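Nanmont Community Kitchen
Table and dishware check, children's lunch room
Checked by: Alina Stoica
Date: Aug 20, 2021
Copy to: Svend Thygesen, Gizella Boros

Mark each line OK, FIX or N/A. Write a comment for anything that isn't OK.

1. Floor clear between table and door
OK.

2. Table steady, legs locked
OK. One leg was adjusted in October and has held. Table is rated for 35 kg, label still legible underneath.

3. Tablecloth
FIX. Cloth is sound, no tears, but there are bits of lint on it and a fold line still showing. Shake it outside before each sitting. It also hangs over the front edge of the table, and small children pull on it. Clip it or fold it under. We have 6 clips in the drawer, use those first.

4. Dishes: cracks, chips, sharp rims
OK. All plastic. Run a finger around every rim, inside and outside. Two old Borley cups were thrown out at the last check and have not been replaced.

5. Dishes: marks and staining
FIX. Small black marks on the bright blue bowl (inside) and on the magenta plate (rim). Try baking soda paste. If a mark can be felt with a fingernail, the dish goes in the bin.

6. Dishes: stacking
FIX. A bowl should sit flat on its base or nest inside one of the same size. Don't stand bowls on edge or lean them on each other, they roll. A smaller bowl on a plate is fine for serving but not for storage.

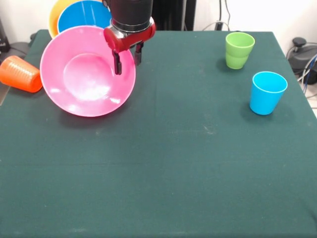
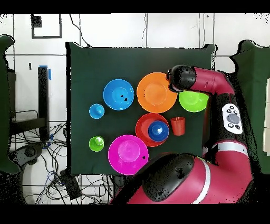
Items 3 and 6. First photo: pink bowl tilted, blue and yellow bowls behind it. Second photo: plates, bowls and cups on the cloth, dark blue bowl on the red plate.

7. Cups
OK. Keep them away from the table edge on the children's side. The small green one was at the left edge of the cloth and should go further in.

8. Colour sorting for allergies
N/A at present. Andor Tóth has asked whether one colour can be set aside for the dairy-free meals. If so, it must be the same colour for plate, bowl and cup, and we don't have a full set in any one colour that I could find. Gizella to price a set from Rolent.

9. Washing
OK. Top rack only for the cups. Wash water tested at the sink and fine. Rinse aid is low.

10. Drying and storage
FIX. The bottom shelf was damp at the back. Leave the cupboard open for around 3 hours after the evening wash. Miklós Vörös will look at the hinge at the same time.

Still open from last time: new drawer liner, spare key for the cupboard.

Next check: October, before the holiday lunches. Please have the clips on by then.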